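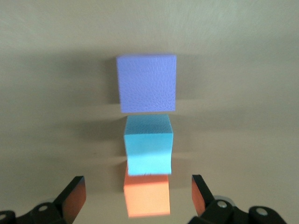
2 Sep 2022 – Home theater, second try

Got the Usonico box set up tonight, the streaming one with the speaker built in. It has been sitting in the hall closet since I bought it. The old Ekana stick finally gave up last week. It would show the logo, go black, and show the logo again, and I got tired of pulling the plug on it.

Setup took 34 minutes from opening the carton to seeing a menu on the TV. Most of that was the update. The remote paired on the first try. The Wi-Fi password took me three tries with the on-screen keyboard, which runs the letters in one long row instead of a grid, so going from A to W means holding the button down and overshooting. You can say the letters out loud but it heard B as D twice and I went back to the buttons.

The box found the Trirkadum TV by itself and can turn it on and off. It also changed the input without being asked, so I no longer have to get up and press the side button. It did not find the soundbar. The soundbar is an Arancibia, an older one, and the list of brands in the menu skips it. I picked "Other" and pressed volume up when it told me to, and on the fourth code it showed, the bar responded. Volume works now. Mute does not. It mutes the TV, which is already muted, and the bar keeps playing.

Voice control is better than I expected for the simple things. "Turn on the TV" works from the kitchen if the fan over the stove is off. "Play the next one" works. Asking for a movie by name gets me a page of results with the paid ones first, and then I need the remote anyway. It misheard me once while a show was running and started reading out tomorrow's weather. High of 77, clear. Fine, I suppose I needed to know that.

The speaker is small. For talking back to me it is good enough, and I played the radio through it while I washed up. For music I would not want it in a bigger room. There is very little bass, and past the halfway mark on the volume it gets harsh. It did not move over to the soundbar when I asked. There is a setting for sending all audio out by HDMI, but then the voice answers come from the bar too, and only when the TV is on. I left it the way it was.

Picture looks the same as with the old stick, as far as I can tell from the couch. Menus are faster. The old one took long enough to open the guide that I would put the remote down and wait. This one opens it right away, though the whole top third of the home page is ads for shows I don't want, and I went through every page of the settings without finding a way to remove them. I did turn off the autoplay previews, under Accessibility for some reason.

I paid $76 for it in December, on sale. I looked up the price today and it has gone up a little, so waiting to open it did no harm, except that the warranty is 2 years and I have used up a good part of one with the thing in a closet. I should find the receipt. It is either in the kitchen drawer or in with the tax papers.

Things still to do. Get a longer HDMI cable, as the one in the carton barely reaches and the box sits too close to the TV. The manual says to keep it away from other speakers, and right now it is nearly touching the soundbar. Log in to the two services I skipped. See whether there is a newer code for the mute button. Take the old stick to the electronics bin at the library – and wipe it first, if it stays on long enough to let me.

Watched one episode of the harbor series to test it all and had no dropouts. The light ring on top stays lit blue for a while after you stop talking to it, and in a dark room it reflects in the screen. I moved the box a little to the left and that helped. Bed at eleven.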